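About Gresow

Gresow records demonstrations of manipulation tasks and prepares them for training robot controllers. An operator drives a simulated arm by remote control, one task at a time, and the software stores the commanded motion, the joint states and the view from the wrist. We do not build arms. We supply the recordings, the scenes they are made in and the tools used to check them.

Most of our current work is done in Hurora, our rendered indoor environment. Wrist views from Hurora, with the fingers open: 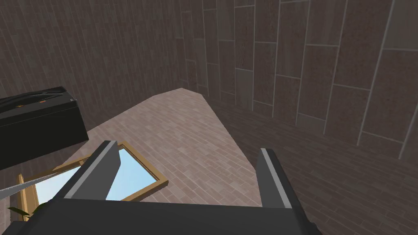
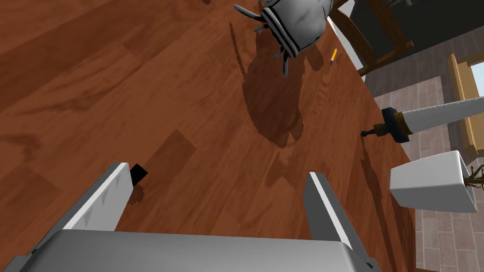
Why not script the motions and skip the operator? Tuhumury put that to us before its first order, and added that a planner with full knowledge of a simulated room could produce more trajectories overnight than a team could in a month.

The count is correct. A planner takes the shortest path it can find, and its paths resemble one another. Operators slow down near contact, back off, change the approach angle and try again. A controller trained only on planned paths has few examples of recovery to draw on. We do use scripted motion for resets and for calibration runs, and those files are labeled as scripted.

How a task is recorded

Each task starts as a written instruction of one or two sentences. The operator reads it, has 30 seconds to look over the room, and then takes control with a handheld device that maps hand movement to the motion of the gripper. Finger opening is on a separate trigger. Rotation can be locked, and new operators generally keep it locked for their first sessions.

An episode ends when the operator marks it complete or abandons it. Abandoned episodes are kept — they go into a separate folder with the point of failure marked on the timeline. Customers may order them with the main set or leave them out.

Operators train for 10 working days before their recordings count toward an order. The first part is spent on free movement and simple grasps. Depth is the usual difficulty: the wrist view gives a poor sense of distance to a flat surface, and people tend to stop too high. A second, fixed view is available during training and is switched off later if the customer's robot will not have one.

Review

A second operator replays every episode against the written instruction. The reviewer may accept it, trim idle time from either end, or send it back. Reviewers may not smooth the motion. We tried smoothing on an early set and withdrew the files, as the filter had removed the small corrections made just before the fingers closed.

The current Hurora release holds 976 accepted episodes. Object positions, surface finishes and lighting are stored as scene parameters, so an episode can be rendered again under different settings without another recording session. Where a changed setting would alter contact, the episode has to be recorded again.

Teaching by hand

Garitz is our smaller line of work and uses physical arms. The operator holds the arm near the wrist and moves it through the task while the motors compensate for its weight. The joint positions are logged and played back without the operator, and the playback is what we film, so that hands do not appear in the training views. The method suits slow tasks with a fixed contact path, such as wiping or inserting. It is tiring, and sessions are kept short.

Working with us

Gresow has 6 recording stations. Orders begin with a pilot on one task, delivered with the raw logs, the scene files and the review notes. File formats are agreed at that stage and kept for the rest of the order. The next Hurora release is planned for June and will add two-arm tasks.

Page last updated April 6, 2025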